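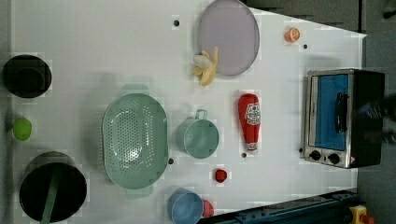
Good habits for a shared tabletop robot cell

Reading time: 4 minutes

Search this site Type and press enter

I love a messy table. Pots, mugs, toy fruit, something bulky off to one side: a kitchen layout is one of the best ways to learn what a robot arm can and can't do, and it's great fun to set up. It also needs a few house rules, and these are the ones we use on the Wiltine bench. They sit underneath your own risk assessment and the maker's manual, so read those first!

Step 1. Find the stop button before anything else

Ours is the usual red button on a yellow body, and it lives beside the table where a hand can reach it. Whoever is running the session stands next to it. Put your palm on it once before you power up, so your arm learns the way. Then test it with the robot moving slowly, and write the result in the log. If the button has been moved, the test starts again.

Step 2. Agree who has the table

One person drives and one person touches the objects. Swap whenever you like, but say it out loud: "my table", "your table". Azadeh Jafarzadeh brought this in after watching the Iyengar team work, and I can't recommend it enough. It feels silly for one morning and then you can't imagine working without it.

Step 3. Lay out from the back

Place the big, heavy things first and the small ones last. Anything bulky goes at the side, well outside the path the arm takes to its rest position. Check these as you go:

- handles turned so the gripper won't hook one on its way past
- nothing pushed under a wrist cable
- no real knives, glass or hot liquid, ever
- mounting holes kept clear if you plan to bolt something down later

Take a photo from overhead when you're happy. It makes putting the table back so much quicker, and it settles arguments.

Step 4. Do a slow pass

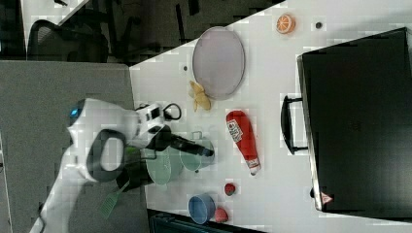 Run the whole motion at the lowest speed with the gripper well above the tallest object, and keep your eyes on the elbow as much as the fingers. People stare at the fingertips — of course they do, that's where the exciting part is — and forget that the rest of the arm sweeps a far bigger space. Watch the cable at the wrist too. It should have some slack at both ends of the move and never pull tight.

We allow two slow passes for any new layout. If the second still looks wrong, change the layout and leave the speed where it is.

Step 5. Check the wrist camera view

Open the close-up feed and look for both fingers. You want to know where the tips are compared with the thing you plan to pick up, and you want the label or edge you're aiming for in clear view. Blocky patches in the picture are worth a line in the log, as they can hide a thin edge.

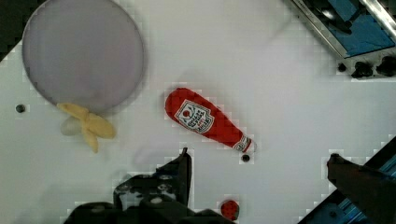

Photo: Wiltine bench, wrist camera

Soft toys are brilliant for this stage. They forgive a clumsy grip, and you can practise the same pick over and over. Start with one lying by itself and work up to the crowded corners.

Step 6. Stop properly

Send the arm to rest, wait until it's still, press the stop, and only then reach in. Yes, every time, even for one strawberry! Our log is at entry 548 now and I still read back through it for ideas.

If you keep your log in Cluvby, the blank sheet is in the shared folder under "Bench". Print a copy for the wall as well.

Contact: the Wiltine bench desk | © Zilon | Back to top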